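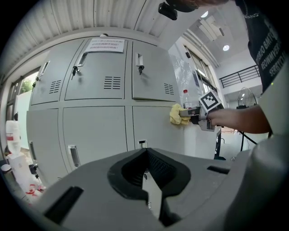

A light gray metal locker cabinet with two rows of doors.

The Zirkuddale ward reform was a change in the way the town of Zirkuddale elected its council. It replaced a single town-wide list of candidates with 8 wards, each returning one member. Supporters said it would bring the council closer to residents. The evidence for that claim is thin, and most of it comes from people who campaigned for the change.

Background

Under the old system, every voter could mark as many names as there were seats. Campaigners often described this arrangement as unfair to the outer districts, particularly Lirkden, a former mill village annexed by the town. The usual complaint was that Lirkden had "never" had a councilor of its own. Town records do not bear this out. At least two members elected under the old system gave Lirkden addresses, although one of them moved to the center of town during her term.

The claim that turnout in Lirkden was unusually low is harder to test. Ballots were counted together at the town hall and were not sorted by district, so figures quoted during the campaign must have been estimates. No source for them was ever published.

The petition

The reform began with a petition organized by Edileuza Brito, a bus driver who had twice run for council and lost. The petition was widely reported to carry 3,149 signatures. That number is the total handed in. The clerk's office struck out duplicate names and signers who lived outside the town limits, but its final count does not appear in the council minutes, which say only that the petition was "sufficient."

The council placed the question on the ballot without recommending either side.

Referendum

The measure passed by 41 votes. Brito called the result a clear instruction from the public. Opponents asked for a recount, which left the result unchanged, and then argued that the ballot wording was misleading because it used the phrase "local representation" without mentioning that voters would lose their say over the other seats. A later challenge on this point was dropped before a hearing.

Ward boundaries

The map was drawn by Clarier, a private consulting firm, under a contract with the town. Clarier described its method as neutral. Its report gives the population of each ward but does not explain several of the lines, including the one that divides the Buenaventura neighborhood between two wards along an alley. Residents there had asked to be kept together - a request that the report mentions once, in an appendix.

Accusations that the map was drawn to protect sitting members have been repeated often and proved by no one. Three incumbents did end up in the same ward, which fits poorly with the theory.

Effects

The first ward election was held in November. Four of the races had only one candidate. Brito won the Lirkden seat, while Hanneke Kramer, the best-known opponent of the reform, was elected in the ward covering the old market.

Local accounts often credit the reform with a rise in attendance at council meetings, with up to 80 people present at some sessions. Those sessions dealt with a disputed parking plan, and attendance fell once it was settled. Kramer has since proposed a return to town-wide voting for half the seats. The proposal has been tabled twice.

See also
Buenaventura (neighborhood)
Lirkden annexation
Zirkuddale Town Council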